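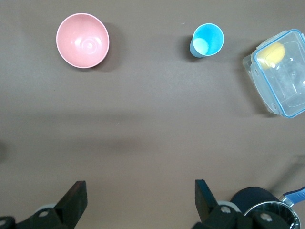
Dirkstead Everyday Kitchen Set

Item 117
Ships from our Ballport warehouse

A starter set for a first apartment, a dorm kitchenette, a rental or a break room. The set has a bowl, a tumbler, a lidded food container and a saucepan. Everything comes in one carton, or you can order the pieces one at a time.

What you get

Bowl, pink. Round, with a smooth inside and a paler rim. Good for cereal, soup, salad or a single serving of pasta. Bowls nest when you order more than one.

Tumbler, light blue. Plastic, tapered, no handle. The same tumbler is sold in packs of 5 under the Wollari name, and the packs match the one in this set.

Food container. Clear plastic with a blue-trimmed lid. You can see what is in it without opening it. Press the lid down at the corners first, then along the sides. Take the lid off before reheating.

Saucepan. Black outside, blue handle. Sized for rice, sauce, a can of soup or a couple of eggs. It does not come with a lid. The Kiiskinen flat lid fits it and is listed under Accessories.

Care

Wash all pieces before first use. The bowl, tumbler and container can go in the top rack of a dishwasher. Wash the saucepan by hand with a soft sponge. Do not use steel wool on any of the pieces. Tomato sauce and curry can stain clear plastic if left in overnight. A paste of baking soda and water takes most of it out.

Do not put the bowl, tumbler or container on a burner or in an oven. Let the saucepan cool before running water into it.

Storage

The whole set fits on one cabinet shelf. Put the bowl inside the saucepan and stand the tumbler in the bowl. Store the container with the lid resting on top, unsealed, so it can air out.

Colors

Pink bowl and blue tumbler only. We no longer carry the all-gray version. Screens vary, and the pink is softer than it looks on some phones.

Ordering

Sold singly or by the case. There are 3 sets to a case. For orders of 96 sets or more, such as student housing or furnished rentals, use the bulk form for a freight quote. Bulk orders placed before July go out ahead of the fall move-in rush.

Replacement lids for the food container are sold separately. Check that the lid you are ordering has the blue trim. The older white lids are a slightly different size and will not close on this container.

Returns

Unused sets can be returned in the original carton. If a piece arrives cracked or the carton is short, keep the packing slip and contact the Ballport office. We replace single pieces, so there is no need to send back the whole set.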